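Baking bread at 200 or 230 degrees?

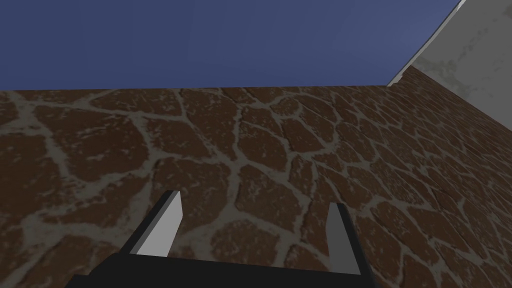 Open gripper, computer render

kosora_bread: My loaf is always pale. The recipe says 200. Is it too low for rye?

Mkhize3: I bake at 230 with steam, then I lower it to 200. The crust becomes dark and good.

jilholm: I do not agree. With 230 my rye was burned on top and wet inside. Stay at 200 and wait longer.

Mkhize3: Maybe your oven is small?

kosora_bread: Mine is small too. I will try 200 first.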